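Two-Arm Handling Cell: Setup and Maintenance FAQ
Orkar Automation Support, Okthorpe workshop
Last revised Monday, July 8, 2024
Maintained by Augustina Agyeman and Dougal McIver

Who is this page for?
Anyone who sets up, checks or repairs the tabletop cell with two facing arms. It assumes you have done the site induction and hold a key for the controller cabinet. Programming questions go to Szu-yu Chiang.

How are the arms positioned before a check?
Bring both arms in from opposite sides at reduced speed and stop with the grippers pointing at the middle of the table. Put the test cup upright between them. We use an ordinary takeaway coffee cup with its lid on, as a paper wall shows excess grip force sooner than a rigid gauge block does.

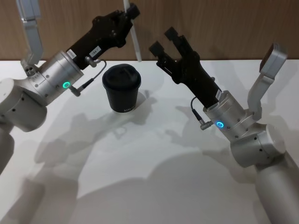

Page 3 of 5

What should I read off the wrist rings?
Record the colour on each arm separately. Green on one wrist and blue on the other is a valid combination in this cell; the colours are assigned to operating modes in the controller and can be changed there. Compare them with the mode table inside the cabinet door. If a ring is dark, check the supply before you open anything.

How should the gripper cable be routed?
From the gripper connector to the plug on the wrist, with enough slack for full rotation of the last joint. A small loop is normal. Rotate the wrist through its whole range by hand-guiding and watch the plug at both ends of travel. If the cable goes tight, re-route it – do not fit a longer one without asking Yuk-lan Chou, who keeps the cable drawings.

Can I unplug a gripper with the arm powered?
No. Shut down the tool supply in the controller, wait for the ring to go out, then loosen the connector by hand. Pliers have already cost us one plug in the Skellville cell.

How is grip force set?
Start at the lowest setting and go up one step at a time. Close the fingers just under the lid, raise the cup a short distance off the table, and hold. A correct setting holds the cup upright with no crease in the wall. If the cup tilts, check finger alignment before adding force. Fingers that meet unevenly will tilt a cup at any setting.

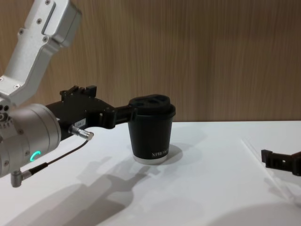
How often is maintenance due?
Wipe the fingers and inspect the cables every 96 operating hours. Check the bracket and gripper screws every 800. Bring the second check forward after any collision, however minor.

The taught positions have drifted. What now?
Look for a mechanical cause first: base bolts, then gripper mounting screws, then the table itself. Re-teaching over a loose bolt means doing the job twice. If all are tight, run the reference routine on each arm in turn, with the other parked clear.

Do shadows on the table matter?
Not for the arms. They do matter if you add a vision sensor – Chun-yin Fu can advise on lamp placement. The white top shows every shadow the arms throw, and thresholds set with the arms parked will not hold once they reach in.

Where do I find the gripper serial number?
On the white label on the gripper body. The print is small, so bring a torch. Copy the full number into the service log and do not rely on the first few digits.

Are spares kept on site?
Fingers, screws and one cable for each arm are in the Rozīte cabinet, shelf 3. Sign for what you take. Complete grippers are ordered through the Okthorpe office.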